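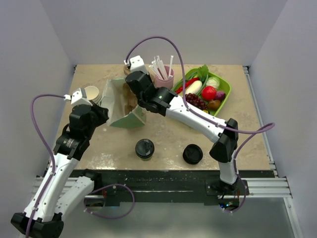 2 October 2023

Long day, writing this fast before I fall asleep. Second day with the Prulano kit on trial. Rindach want a yes or no by November and I keep changing my mind on the way to the car.

Got in early, coffee, no breakfast. Hajnalka Szilágyi was already there with her laptop open and her coat still on. She's the one Willems sent to set us up and she is good – quick, doesn't oversell. Asked her straight out if a cafe the size of ours needs two arms. She said one arm is fine if all you ever do is move cups, but anything with a bag wants two. OK. Wrote that down. It's also the dearer package, so wrote that down too.

The lease is 3,000 a month with support in it. Paranholm quoted us less in the spring, but theirs had no training time and you paid per call out. I did the sums on the back of a delivery note and then lost the delivery note. Will redo tomorow.

Spent the whole morning on takeout packing. Cups, lids, carriers, bag. The job that eats our lunch rush, and the only reason I'm looking at this stuff at all. Hajnalka wants to run it with things lying any old way, not lined up nice like in the sales video. Good, I said, that's our counter on any normal day.

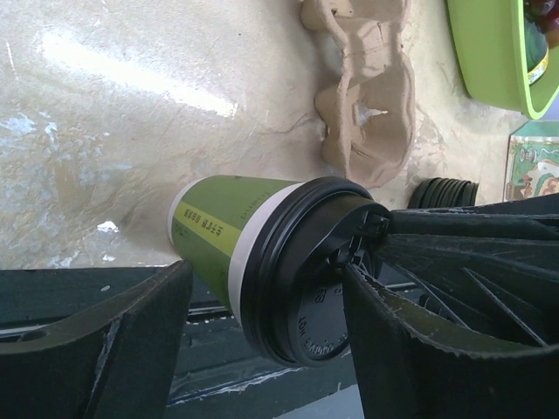 Green cup on its side, gripper on the lid end.

The fingers are what I'd ask about most if I was buying. They get scuffed. Spares come in sets of 2 and I want the price of those in writing, not "very reasonable". Also want to know who cleans them and how often, and if the health inspector has ever seen one. H. is going to ask the office.

Other questions for the list:
– what happens when we change cup supplier (we will, we always do)
– can my night crew restart it without phoning anyone
– noise. Fine to me, but I'm half deaf from the grinder
– does the price hold if we take a second kit for the station shop

Lunch was a cheese roll standing up. Mom called, forgot to call back. Call her!!

Afternoon was bags. Bags are the hard part, H. said so before we started, which I liked better than the brochure saying "handles all common packaging". Paper goes wherever it wants.

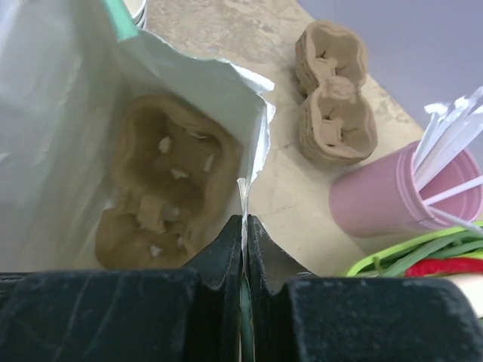
My own people hate the bags too, to be fair. At noon we get 20 orders in a clump and somebody is always fighting one open with their elbow. If the kit only did that one job and did it all day without sulking I would nearly sign. Nearly. The manual is 143 pages and I have read the first nine, in the bath, and most of that was warnings.

Still can't decide about the training days. Willems want them paid up front. I said half now, half when my staff can run it without H. in the room. She laughed and said she'd pass it on.

Feet hurt. Need to order milk, find that delivery note, email Rindach about teh spare fingers. Back in at six.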